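Print | E-mail

ok thread. the Polák show at Punda closes soon and I keep getting asked if its worth the trip. long answer coming, typing this on a bus

1/ Oldřich Polák. printmaker, mostly woodcut, then a long stretch of screenprints people either love or walk straight past. I used to be a walker-past. Changed my mind in room two

2/ first room is the early woodcuts. small, dark, a lot of river. Barges, a lock keeper, the same bridge over and over. He cut the bridge for years and never gave it a top rail. No idea why. The wall text doesn't say either

3/ go slow in there. The light is low for the paper and your eyes need a few minutes. I did the room, sat on the bench, did it again and saw a whole dog I'd missed

4/ room two is where the color comes in. Orange first. Then a flat pink that shouldn't work next to it. Danica Vlček curated and she's hung them edge to edge, no gaps, so you get one long stripe down the wall. Some people hate this. I think its the best thing in the show 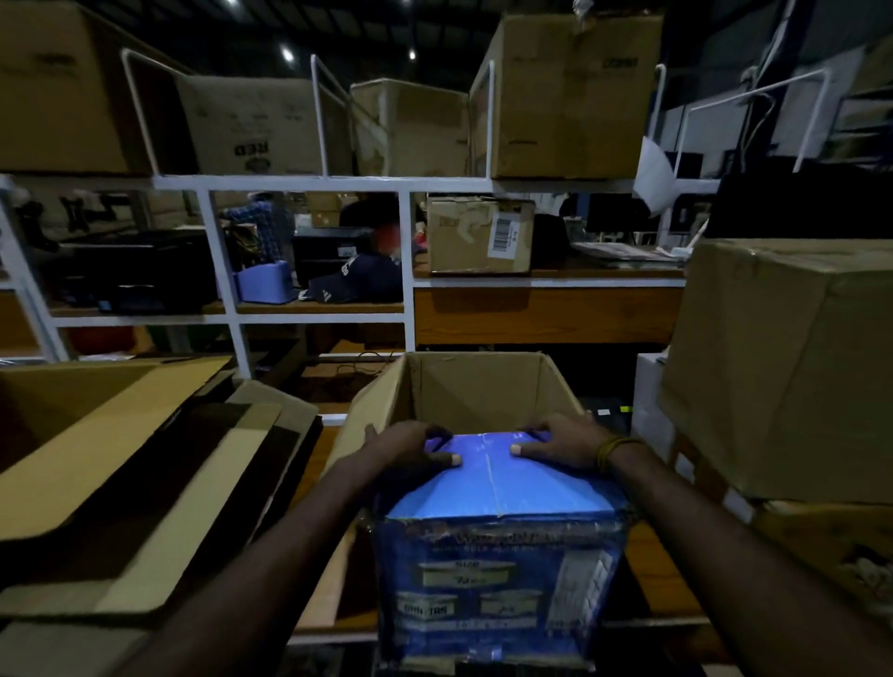
5/ the "Gratine" series gets its own wall at the end of that room. Finally!! 43 sheets, and I'd only ever seen them in a bad catalog where the pink printed brown. In person the ink is thick enough to throw a tiny shadow. get up close, the guard is used to it

6/ title comes from a menu apparently. He misread it, liked the sound, kept it. I got that from Lucyna Jasińska's essay in the booklet, so blame her if wrong

7/ the essay is good btw. Short. She knew the studio and writes about the smell of it, and the radio, and how he'd print all morning and then refuse to look at anything till the next day

8/ one complaint. The sheets are numbered in the order he printed them and hung in some other order. You'll be at no. 12 and the next is 31. there's a key on a laminated card but there was one card for the entire room and a man had it

9/ I followed the man

10/ ok room three. Posters. Theater posters mainly, and a run for a dance company called Mtshali that I knew nothing about. Big lettering, all hand cut, the S is backwards on one and he just let it go to print. The dancers are basically three shapes each. Stood there ages

11/ someone replied asking about the Marek Kopecký portrait. Yes its there. Far end of room three, left of the door. Smaller than you think. Kopecký was his printer and you can see ink on the thumb, which Polák did with an actual thumb. Best thing he made in black and white imo 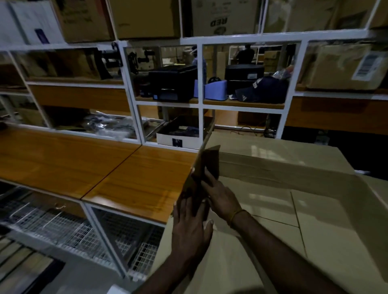

Photo: Chantal Tremblay

12/ late work upstairs. Be warned the stairs are steep, elevator is round the back past the coat check. Up there its nearly all white paper. One line, maybe two. After all that pink it feels like someone switched the sound off

13/ I didn't get these. Went back down, looked at the bridges, came up again and started to. The line is the bridge. I think. It's the top rail he never put in?? could be reaching here

14/ a friend says I'm definately reaching. Fine. Go look at the one called "Risen" and tell me thats not a handrail

15/ "Risen" is the only one up there with a frame. The rest are pinned straight to the wall under a sheet of plexi. I liked the pins. You can see the old pinholes in the corners too, from the studio I guess, so each sheet has two or three sets

16/ practical stuff. Cash desk is slow, book ahead. Bags go in the lockers and the lockers want a coin. Booklet sells out and they restock from behind the desk so just ask. No photos in room one, fine everywhere else without flash

17/ allow up to 3 hours if you read everything. I read most things. Skipped the film, it had started and all the seats were gone. People coming out seemed happy

18/ postcards - they have the dog. They don't have the Kopecký, which is a crime. There's a facsimile of one Gratine sheet in an edition of 901 and the pink is pretty close, little cooler than the real one. I put it back. Then I went and got it

19/ last day is 7 October 2018 and after that the woodcuts go back in drawers and the posters get split up between lenders. Vlček said at the talk she's hoping for a smaller version in May, Gratine only. No venue yet

20/ so yes. Worth the trip. Start at the bridges, dont skip upstairs even if your feet hurt

21/ typo in 14, I know, leaving it

22/ ok two people have now sent me pics of "Risen" and one says handrail and one says horizon. Both of you go again

Print | E-mail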